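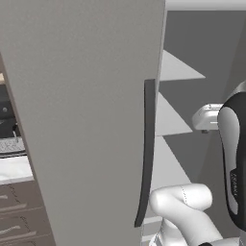 Is it still a robotics club if there's no robot in the room? A reader sent us that one after the last newsletter, and followed it up with: my daughter comes home talking about kitchens, and I thought she'd signed up to build something.

Fair question. Short answer, yes. Longer answer below, plus dates, plus what we need from families. Sorry this is going out late again, the build night ran over.

First, the season. Plostow is in for the Stoketti Home Tasks challenge this year, student division, and the first two rounds are all in simulation. Nothing physical until the final. Every team gets the same arm, the same set of kitchens, the same list of chores. Open a door. Pull a drawer. Pick a thing up off the counter and put it where it belongs. You send in your code, Stoketti runs it on their machines, you get a score back. No shipping crates, no van, no entry fee for parts. That's the main reason a club our size can enter at all.

We have two teams, Kudo and Larar. Kudo is mostly second-years. Larar is everybody who joined this fall plus a few who switched over. 17 students between them, and we could take a couple more if anyone is on the fence – no coding needed to start.

Where we are: doors. Weeks of doors. It sounds like the easiest thing on the list and both teams put it first for that reason. The handle on the one we've been practicing on is long, dark, a bit curved toward the bottom, and the arm has to come in next to it without bumping its own elbow into the panel. Kudo had a version in the fall that grabbed the handle fine and then pulled in a dead straight line. A door does not travel in a straight line. So the fingers slipped off every time at about the same spot, and there was a lot of groaning.

They rewrote it to follow the arc. Better. Then the rules update came and the starting position of the robot now changes from run to run, a little to the left, a little turned, and the nice arc code had the hinge position typed in by hand. Back to the whiteboard. Larar took a different road and recorded themselves driving the arm with a game controller, over and over, then trained on the recordings. Slow to collect. Kind of boring too, they will tell you. But their arm does seem to cope better when the start is off.

Practice numbers, for those who like numbers. Each round of testing is 30 tries at one task. Larar's best on the door so far is 65 percent over several rounds. Kudo is behind that but faster when it does work, and the scoring counts time, so the two are closer than it sounds. Drawers are going OK for both. Picking up small objects, not so good. We haven't really started on it.

A thing the students asked me to put in: the camera view matters more than anybody expected. When the door swings toward you it fills up most of what you can see, and the arm ends up working half blind next to a big gray slab. The counter and the drawers are just a sliver on the far side. One of the Larar kids spent an entire session on where to look from and wrote not one line of code, and it was probably the most useful session of the month. We're going to do a short write-up on it for the Stoketti forum once the round closes. Not before!

Back to the reader's question. Hands-on stuff is still happening. The small wheeled kits come out in the last part of each session for anyone who wants them, and the soldering bench is open again now that the new fume fan is in. We also have plans for a cardboard and plywood door on a real hinge, so people can feel why pulling straight back doesn't work. If you have an old cabinet door in the garage, any size up to what fits through a classroom doorway, please bring it. Hinges too. Handles especially – the odder the better.

Dates and times. Regular sessions stay at 4 p.m. in the computer lab, pickup at 5:30 by the side entrance. The front doors get locked at 5 so please don't wait there, we had two families standing in the rain last time. First round submissions are due in February. We will run one long session the weekend before, lunch included, permission slip is coming home in the blue folder. Second round opens a few weeks after that, and Stoketti hasn't posted the task list yet. As soon as they do it goes up on the club page.

What we need:

Laptops. The lab machines can run the simulator but they are slow at it, and 30 tries can eat up most of a session. Anything with a decent graphics card that's sitting unused would be a huge help, on loan is fine. We label everything and it gets locked in the cabinet overnight.

Game controllers. Larar wore out a thumbstick. USB ones, any brand, doesn't have to be pretty.

Snacks. You know.

An adult for the long session, two if we can get them. You don't have to know anything about robots. Mostly it's door duty and making sure lunch gets eaten away from the keyboards.

If your student would like to switch teams, now is okay, after the first round it's not, Stoketti locks the rosters. Have them talk to either coach, or just reply to this email with the name and which team. Same adress for the laptop loans.

Open house is the last hour of the session after submissions go in. Both teams will have their runs up on the projector, the failed ones included, students insisted. Come see the doors. Younger brothers and sisters welcome, there will be a controller set up so they can drive the arm themselves, and we'll have the kits out on the floor, so watch your step when you come in.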